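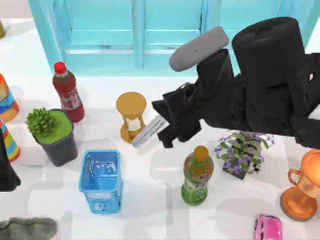
## A morning at the Hureck open house

I drove out to Ganstead in November to see if a machine can tidy my kitchen yet. It can't, but I had a great time! Hureck had the doors open at nine, and there was already a line for the coffee (two bucks, pretty good).

The first stop was the simulation room, where everything happens on screens. They load a virtual white table with the kind of junk that piles up at my house, bottles and plants and a toy car, and the simulated arm has to pick things up and put them somewhere sensible. Prapai Panyasiri ran our group, and she told us the Cornon software had been through 2,000 practice rounds of clearing that table. I asked how many went well. She laughed and said 306 so far, and that the packets were giving her gray hair.

What got me was how much the clutter matters. A bottle on its own, fine. Park it right behind a spiky succulent and now the thing has to reach past the leaves without knocking the pot over,

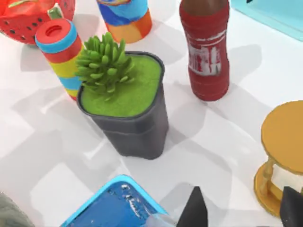

and I can barely manage that myself when I'm watering. Prapai says they shuffle the objects between rounds so the arm can't just memorize where stuff goes.

After that we walked over to the Dinsa hall for the shop-floor part, bin sorting mostly. Faster, louder, and a lot less charming. A guy next to me wanted to know about laundry and got a very long answer that came down to "not yet."

I'd go again next year. Park on the north side, the main lot was full by ten.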